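A shipping mark is a symbol printed on a carton to tell handlers which way up it goes or how it should be treated. Makers of packaging often claim that such marks cut damage. The evidence is thin - most of it comes from firms that sell printed boxes.

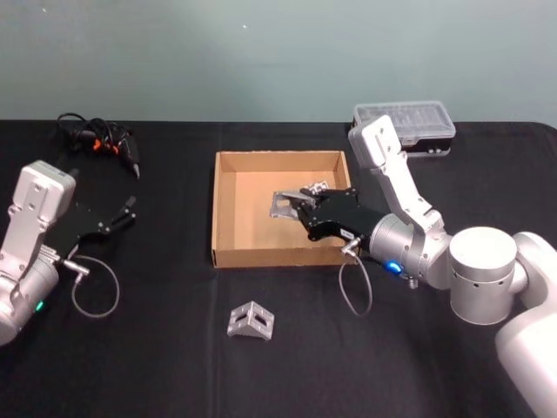

Morena Melis, writing in July, looked at 2173 parcels sent through Nitville and found that marked cartons arrived crushed 47 times, a figure she considered too small to prove anything. Her critics say she left out heavy goods.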